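# Resetting the wrist camera and finger on the Clukance cell

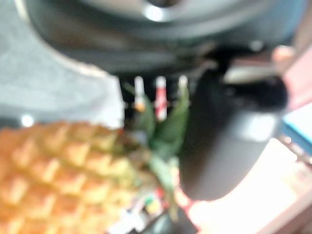
*Wrist camera view at the crown of the pineapple, gripper finger on the right, before refocusing.*

This procedure covers the Clukance cell at Limitside. Use it when the wrist view is soft, or after a finger has been changed. You need a 2.5 mm hex key, a lint-free cloth, the printed focus card and the Varma console.

## Focus

1. Put the cell in manual and lock the base joint. Leave the fruit where it is.
2. Wipe the lens with the dry cloth. Do not use solvent - it lifts the coating.
3. Loosen the lens lock screw a quarter turn.
4. Hold the focus card 142 mm from the lens, square to it.
5. Turn the lens ring until the fine lines on the card separate on the console. Go slightly past, then come back.
6. Tighten the lock screw and check the card again. The ring tends to creep when the screw is tightened.

If the bright areas of the view are washed out, lower the exposure value on the console. The cell normally runs at 1650. Change it in steps of 32 and save after each step.

## Finger

1. Open the gripper fully and remove the finger screws.
2. Clean the mounting face. Dried juice here will tilt the finger.
3. Fit the finger and tighten the screws evenly.
4. Jog to the crown approach point, saved as position 143, at the lowest speed. Stop if the finger touches the fruit before the position is reached.
5. Close in small steps. The finger should come in beside the leaves, clear of the skin.

Finger offsets are stored separately from the camera settings. Save both, then enter the change in the Patgate log. Offsets that will not save are usually write-protected; Balakrishnan Mathew has the unlock code.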